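Effect of Cut Point on Congener Carryover in a Small Pot Still
Project report, Distillation and Fermentation Laboratory
Nahuel Carrasco

1. Background

Spirit from a pot still leaves the condenser in a continuous stream, and the operator decides where the heads end and the hearts begin. Most small producers make this cut by smell and by head temperature. The two methods do not always agree. This project compared them on a neutral grain wash and asked whether a fixed volume cut would give a more repeatable result than either.

2. Materials

The wash was prepared from malted barley and unmalted wheat, mashed in a single infusion and fermented with Birka, a dry distiller's yeast. Fermentation was left until the specific gravity was unchanged on two consecutive readings. All runs used the Stovix, a copper pot still with a 30 liter boiler and a short, uninsulated neck. The parrot and hydrometer were rinsed with distillate before use.

3. Procedure

A stripping run was carried out first, without cuts, and the low wines were pooled so that every spirit run began with the same charge. The pooled low wines were diluted to a common strength and divided into 10 equal charges. Each spirit run was heated at the same power setting until the first drops appeared, then reduced.

Distillate was collected in numbered jars of equal volume. Head temperature, jar strength and elapsed time were written down at each jar change. The sensory cut was made by one operator throughout, who was not shown the thermometer.
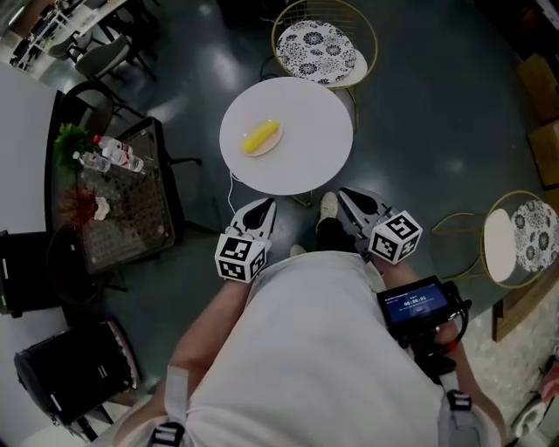
Jars were covered with filter paper and rested overnight before blending. Fractions on either side of each cut were kept apart and analyzed for ethyl acetate and methanol by gas chromatography, using the peak area method of Xu as given in the course handbook. Data were logged in Gindonar and exported as plain text.

4. Results

The temperature cut came earlier than the sensory cut in most runs, typically by one jar. Ethyl acetate in the hearts was lower with the sensory cut. Methanol showed no clear trend — it was spread across the heads and hearts in every run, as expected from its behavior in water-rich mixtures.

The fixed volume cut gave the smallest spread between runs. It also discarded more usable spirit than the other two methods. Runs 2 and 5 were excluded from the comparison after a leak at the neck joint, which was resealed with rye flour paste.

5. Sources of error

The neck was uninsulated, and reflux would have varied with room temperature. The head thermometer was read by eye. Using a single operator removed one variable, but the sensory results cannot be extended to other operators without further trials.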